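객실 침구 및 비품 운영 회의록

회의명: 엘릴비(Elilby) 레지던스 객실 침구 정비 기준 개정 회의
일시: 2023년 3월 8일 오전
장소: 본관 2층 소회의실
참석: 객실관리팀, 시설팀, 구매팀, 고객응대팀
배포: 각 팀 및 세탁 협력업체 오버홀처(Oberholzer)

1. 전차 회의 결과 확인

가. 전차 회의록은 수정 없이 승인되었다.
나. 구매팀은 아레로(Arero) 베개 커버의 추가 입고가 완료되었음을 보고하였다. 입고 수량은 300장이며, 이 중 200장은 즉시 사용분으로 각 층 린넨실에 배분하고 나머지는 본관 창고에 보관한다.
다. 시설팀은 침대 하부 조명 점검을 전 객실에 대하여 마쳤다고 보고하였다. 점등 불량이 확인된 객실은 부품 교체 후 재점검하기로 하였다.

2. 더블 객실 침대 정돈 기준

가. 객실관리팀은 층별로 정돈 상태에 차이가 있다는 고객응대팀의 의견을 전달하고, 기준안을 다음과 같이 상정하였다.
나. 매트리스 시트는 흰색 고정형을 사용한다. 모서리는 매트리스 형태에 맞추어 끝까지 당겨 씌우고, 베개 주변의 주름은 손으로 펴서 정리한다.
다. 베개는 베이지 계열 커버를 씌워 헤드보드에 기대어 놓는다. 회색 술 장식 쿠션은 베개 앞에 두며, 술이 쿠션 밑에 깔리지 않도록 한다.
라. 흰색 이불은 베개 쪽에서 넓게 접어 둔다. 접는 폭에 대하여 고객응대팀은 현행 유지를, 객실관리팀은 축소를 제안하였으며, 논의 결과 현행을 유지하기로 하였다.

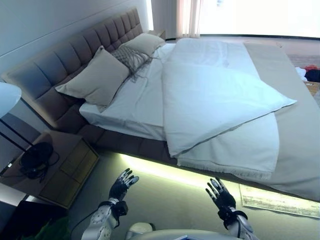 마. 크림색 담요는 이불 아래 발치 쪽에 깔고, 술이 달린 가장자리가 매트리스 옆으로 내려오게 한다. 담요를 이불 위에 올려 두던 일부 층의 방식은 폐지한다.
바. 베이지색 베드 러너는 가장 마지막에 놓는다. 러너의 세탁 주기에 관하여 이견이 있었으며, 투숙객 교체 시마다 오염 여부를 확인하고 오염이 있는 경우 즉시 교체하는 것으로 정리하였다.
사. 위 기준은 원안대로 의결되었다. 다만 장기 투숙 객실의 경우 투숙객이 별도로 요청한 배치가 있으면 이를 우선한다.

3. 헤드보드 및 침대 하부 프레임 관리

가. 회갈색 천 마감 헤드보드의 경우 패널 사이 봉제선에 먼지가 쌓이기 쉽다는 지적이 있었다. 객실관리팀은 청소기 솔 부품을 사용하여 위에서 아래 방향으로 작업하는 방안을 제시하였고, 참석 부서 모두 동의하였다.
나. 침대 하부 프레임은 헤드보드와 같은 방법으로 관리한다. 물걸레 사용은 금지한다.
다. 얼룩 제거제는 프롤렉스(Prollex)로 통일한다. 구매팀이 제시한 단가는 개당 2,800원이며, 소요 수량은 객실관리팀이 층별로 취합하여 제출한다.
라. 침대 주변의 회색 카펫은 하부 조명을 켠 상태에서 청소한다. 조명 덮개에 청소기 흡입구가 닿지 않도록 유의한다.

4. 침대 옆 협탁

가. 협탁 상판에는 객실 비품 외의 물품을 비치하지 않는다.
나. 재실 중 정비 시 투숙객의 개인 물품이 협탁 위에 있는 경우 위치를 옮기지 아니하고 그 주변만 닦는다. 전선류는 감거나 풀지 않는다.
다. 퇴실 후 발견된 물품은 객실 번호를 기재하여 고객응대팀에 인계한다. 서랍 내부 확인은 퇴실 점검표의 필수 항목으로 추가한다.
라. 시설팀은 목재 협탁 서랍의 개폐 상태를 점검하여 달라는 요청을 접수하였으며, 하부 조명 재점검과 병행하기로 하였다.

5. 세탁 협력업체 관련 사항

가. 술 장식이 있는 쿠션과 담요는 일반 시트류와 분리하여 배출한다. 분리 배출용 자루는 오버홀처에서 공급하며, 공급 전까지는 기존 자루에 표찰을 부착하여 사용한다.
나. 술 엉킴 또는 풀림이 발견된 품목은 객실에 투입하지 않고 린넨실에서 별도 보관한다. 변상 기준은 구매팀이 협력업체와 협의하여 차기 회의에 보고한다.

6. 조치 사항

객실관리팀: 개정 기준 층별 게시, 얼룩 제거제 소요 수량 취합
시설팀: 하부 조명 재점검, 협탁 서랍 점검
구매팀: 프롤렉스 발주, 변상 기준 협의
고객응대팀: 퇴실 점검표 및 습득물 인계 양식 수정

7. 기타

가. 하절기 침구 전환은 6월 중 시행하는 것을 원칙으로 하고, 담요의 회수 여부는 차기 회의에서 결정한다.
나. 차기 회의 일정은 객실관리팀이 별도 통지한다.

이상으로 안건 심의를 마치고 폐회하였다.

작성: 객실관리팀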